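House rules for a humanoid, second draft

I've been promising to post our ground rules since April, so I finally sat down with coffee and the notebook. These are for domestic work -- bedrooms, living rooms, anywhere with soft furniture and not much space to turn around. We started with nearly 70 rules at Takside. Way too many! People remember maybe a handful, so I cut hard.

1. Set the starting pose before anything else. Both hands forward, fingers open, a clear line to the seat. Comfort Gyamfi wanted this written on the wall, and I've come around to her view. If the robot starts twisted, you spend the whole run correcting for it.
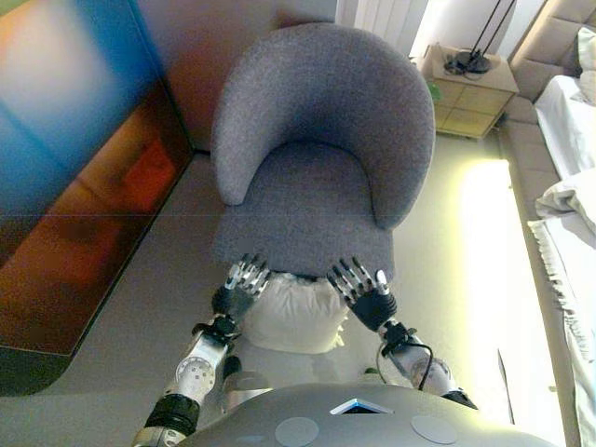
2. Two hands on anything soft. A pillow sags and shifts its weight on you, so one hand is never enough (I argued the other side for weeks and lost). Squeeze from both ends, then stop squeezing once it's held. More force doesn't buy you more grip on fabric, it just pushes the filling someplace else. And watch the arm cables while you're at it! They hang lower than you think when the elbows come in, and a chair is a great thing to snag on.

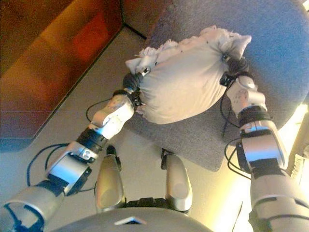

Ebenezer Quansah wrote back after the first draft to say that rule two needs a stop condition. He'd like the operator to call a halt out loud the moment either hand slips, and not try to save the grab. Fair point, and it's in now. The word is "hold," said once, and whoever has the stop button presses it.

3. Worn test items stay in the set, but write down their condition. Loose threads and tufts of stuffing change how a pillow behaves between two grippers. A log that only says "pillow" is useless to the next shift, and I've been the next shift.

4. Keep people out of arm's reach while the motors are live. That goes for tidying up, too. If you want to straighten the chair, power the arms down first.
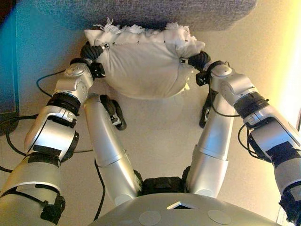
Do these replace the official safety standards? They sit on top of them, so do your proper risk assessment first and treat my list as shop manners.

Rule five is still being fought over with Apolline Ferrand, and it's about who signs the log. I'll put it up when we've settled it.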